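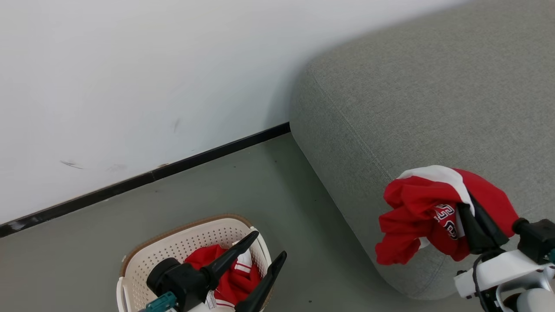

Projektbericht: Wäsche im Gemeinschaftsraum
Humaira Usmani, Abgabe am 31. Januar 2019

1. Ausgangslage

Im Wohnheim Vonau teilen sich 114 Personen einen Waschkeller. Getrocknete Wäsche wird oft im Gemeinschaftsraum abgelegt und bleibt dort liegen, meistens auf dem Sofa. Untersucht wurde, ob ein Wäschekorb direkt neben dem Sofa daran etwas ändert.

2. Vorgehen

Über vier Wochen wurde jeden Abend notiert, welche Kleidungsstücke im Raum lagen. Insgesamt kamen 387 Einträge zusammen. In den ersten beiden Wochen gab es keinen Korb. Danach stand ein cremefarbener Kunststoffkorb mit gelochter Wand vor dem hellgrauen Sofa. Sporttrikots wurden getrennt erfasst, weil sie nach den Trainingstagen gehäuft auftraten.

3. Ergebnisse

Mit Korb lagen deutlich weniger Teile auf den Polstern. Bei den Trikots war der Unterschied am größten. Socken fanden sich weiterhin überall. An manchen Abenden war der Korb so voll, dass neue Wäsche daneben landete.

4. Offene Punkte

Die Beschriftung der Fächer im Waschkeller konnte nicht mehr geprüft werden. Ein zweiter Durchgang mit zwei Körben ist für März geplant. Die Strichlisten liegen im Ordner Femik.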